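Setting up your Jikix parcel scale, part 2: zeroing, testing and pairing
5 min read

So the scale is out of its box, the batteries are in and you've peeled off that stubborn film (I lost a fingernail to mine). Now we get it weighing properly, and then we get it talking to Himix so your postage fills itself in. Set aside a quiet half hour and a table that doesn't wobble. I sell small plush things, so my parcels are light and a few grams matter to me, but the steps are the same if you're shipping candles or books.

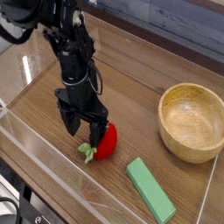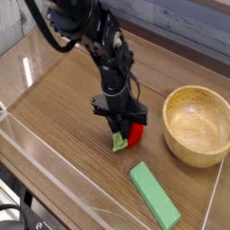 Lotte Michiels wrote in after part 1 to say she'd skipped the zeroing altogether and paid the wrong rate on every padded mailer until March, so please, do this bit even if the display already looks right!

Zeroing the scale

1. Put the scale on the table and turn all four feet until the bubble sits in the middle of its little window.
2. Switch it on with nothing on the plate. Wait for the dashes to go away.
3. Hold ZERO until it beeps twice. One beep means you let go too early, so go again.
4. Set the 300 gram test weight in the center of the plate. Lift it by the knob, with the cloth if you still have it.
5. Read the display. If it says 300, off you go to pairing. If it says 302 or 298 or anything else, hold CAL with the weight still on until you see PASS.

Note: keep it away from heating vents and fans. I had mine under the air conditioner for a whole summer and the last digit never stopped dancing.

Caution: never lean on the plate to "wake it up." The sensor underneath bends, and a bent one can't be fixed at home. I asked.

Pairing with Himix

1. Open Himix on your phone or laptop and go to Shop, then Devices.
2. Hold the blue button on the back of the scale until the light blinks.
3. Pick Jikix from the list. If you see two of them, check the sticker on the bottom and choose the matching number.
4. Type in the code on the display and tap Join.
5. Weigh a packed parcel, mailer and tissue and thank-you card and all. The number on your screen should match the one on the scale.

If the screen stays blank you may have run into error 102. Turn the scale off, close Himix completely, and start over from step 2. It took me three tries the first time and I've had no trouble with it after that.

Saving your usual weights

This is my favorite part. Weigh something you sell a lot of, tap Save As, and give it a name you'll recognize in a hurry (mine has one called "bear, big ears"). There's room for 512 saved items, which is more than my shop will ever need. Save the packed weight, not the bare one, and do it again whenever you change mailers.

Note: saved weights live on the scale. Resetting it wipes the lot, so use Export in Himix first and keep the file somewhere safe.

Part 3 covers printing labels.

Related
Jikix scale, part 1: what's in the box
Which mailer for which parcel?
Moving your shop listings into Himix
Batteries or plug? What I use and why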